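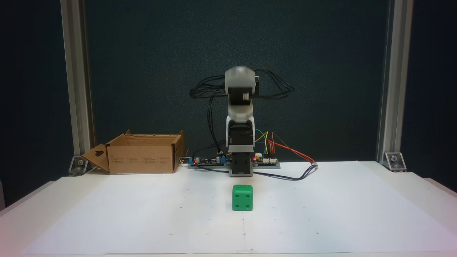
Articles > Play and Games > Conversations

A soft spot for soft dice

The owner of Stiltedico, the little games shop at 619 Jodell Road in Kustow, likes to have a die in one hand while she talks. She squeezes it, rolls it along the counter, loses track of what she was telling me and then picks the story up again a few sentences further back than where she dropped it. I had asked for half an hour and she gave me most of an afternoon, with two pots of tea, and I came away with far more than I can fit on this page.

She sells all kinds of games, but the foam dice are what people come back for. They're the big, squashy ones with the rounded edges, in whatever colors she can get, and she keeps them in a cardboard box by the door where small hands can reach in.

"I had a very proper display once, with little stands," she told me. "Not one child touched it. Then a delivery came in and I left the box open on the floor while I answered the phone, and when I turned around there were three kids sitting around it like it was a campfire. So I took the stands away, and it's been a box ever since!"

She has been playing dice games for 40 years, beginning at her grandmother's kitchen table, where the dice were hard and yellowed and made a terrible racket on the wood. Her grandfather worked nights and slept days, so the two of them rolled on a folded bath towel, and she can still tell you which towel it was (brown, with a fringe, and a burn at one corner from the iron).

"That's probably where it comes from, my liking for quiet dice," she said. "I never put the two together until my sister pointed it out. A foam die makes hardly any noise. You can play at six in the morning with the baby asleep in the next room, and I know families who do."

I wondered whether a soft die rolls as fairly as a hard one, and she laughed, as it's a question she gets from fathers in particular. She doesn't claim it does. If one has been sat on all winter at the bottom of a toy chest it may have a favorite side, and she thinks a family game can survive that.

"If you want to be strict about it, roll it a lot of times and write it down. I had a boy in here who did that for school. He filled a whole notebook page and he was so pleased with himself, and do you know, I forget how it came out. I remember the notebook, though - it had a horse on it."

Her favorite game needs only two dice and a sheet of paper. You draw a six-by-six grid, which gives you 36 squares, and agree that one die picks the row and the other picks the column. Whoever's turn it is rolls both and colors in that square, and the first player with four of their own in a line wins. If the square is taken, you lose the turn. She likes to cover the entire table in white paper first, so the scores, the grid and the drawings that creep in around the sides can all go on the same surface.

"Tape it down if you've got a draft," she said. "And don't fuss over creases. A soft die goes right over a crease, mostly."

She is firmer on the matter of washing. Foam dice get sticky, and she has views on people who put them through the machine. Hers get a bowl of lukewarm water and a drop of dish soap, then a gentle squeeze in a towel and a day or so on the windowsill. Wringing tears them at the corners, and once a corner has gone the rest follows.

Every January she sorts through the shop's own playing set, the one that lives on the back table, and the worn-out ones go home with her to the dog. She keeps 12 in the set. It used to be more, and she cut it down when she noticed that children given a mountain of dice would build with them and never get around to rolling.

"Which is fine too," she added, "I've built some lovely towers. But then somebody's little brother wants to play an actual game and you have to knock down the castle, and there are tears."

Before I left we played a round of the grid game. She chose the green die, having told me earlier that she didn't believe in lucky colors, and we were still rolling when a customer came in asking for Aguiar, a card game she'd sold out of that morning. She put the kettle on for him as well.

Stiltedico is open afternoons. Ring the bell if the door sticks.

Contact us | © Kustow Conversations, 25 April 2020 | Back to top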